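3.2 Floor coverings and dust retention

Textile and hard floors were compared in the ground-floor rooms of the Saliba building over one heating season, starting in December. Settled dust was taken up with a hand-held nozzle fitted with a pre-weighed filter, following the Biltance procedure, and each sample was dried before weighing. In all, 2,523 filters were kept for analysis. Samples with torn filters were left out.
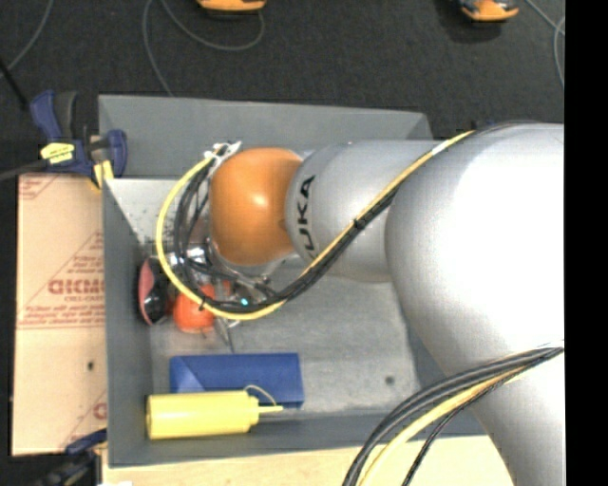 Dust load on carpet depends on pile height, fibre type and the time elapsed between cleanings. Colour has no direct effect on load but does affect how often a floor is cleaned, as staff tend to judge by eye. Dark charcoal carpet, of the kind under the gray bin in Figure 2, shows pale lint readily and hides soil, so visual grading was not used for rooms with such a covering. Loads there were obtained by weight only. Where furniture or equipment could not be moved, the nozzle was run along the nearest open strip and the area entered in the record was reduced to match.

Hard floors gave lower loads but a wider spread between repeat samples. Much of the spread came from draughts near doors, which moved loose material towards the skirting. A correction for distance from the door was tried and dropped, as it did not improve the fit in either wing.

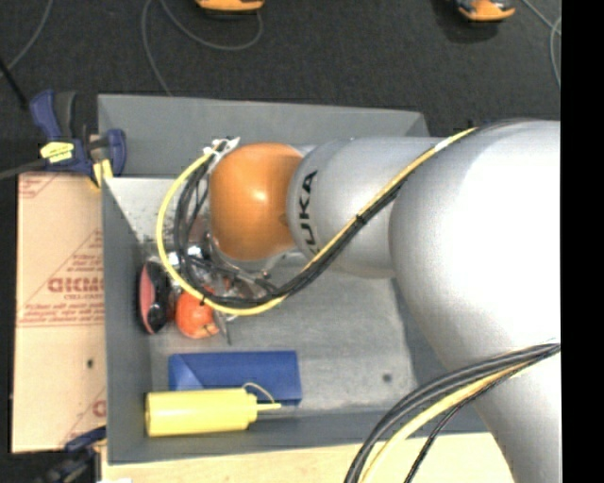
Figure 2. Carpeted floor with shallow bin, two views.

Passive collection was used alongside the nozzle. Open trays were left at floor level for 8 days, and the catch was brushed towards one corner and weighed. The shape of the tray matters: raised, sloped sides like those of the tray in Figure 2 present a surface on which particles may rest above the base, and brushing the base alone would underestimate the catch. The walls were therefore brushed first in all cases. Trays that held less than the detection limit were entered as half that limit, as in the earlier Unow survey.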